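Fewer allocations, fewer swear words

22 December 2019

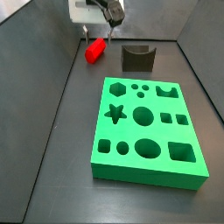
My particle code, Skorasura, spent most of December being slow for a dumb reason. Every time step called malloc and free for 60 scratch arrays, and I ran 2,000 steps. I had blamed the memory bus, the compiler and Bakker, my aging desktop. My test shape is a hexagonal prism, much like the red one lying on its side under the gripper, and a prism has very few facets to be slow about. I moved everything into one pool – allocated once, reused forever – and the run went from 1,226 seconds to 1,052. I had hoped for more. Next up is the neighbor search, which I wrote at 2 a.m. and have avoided reading.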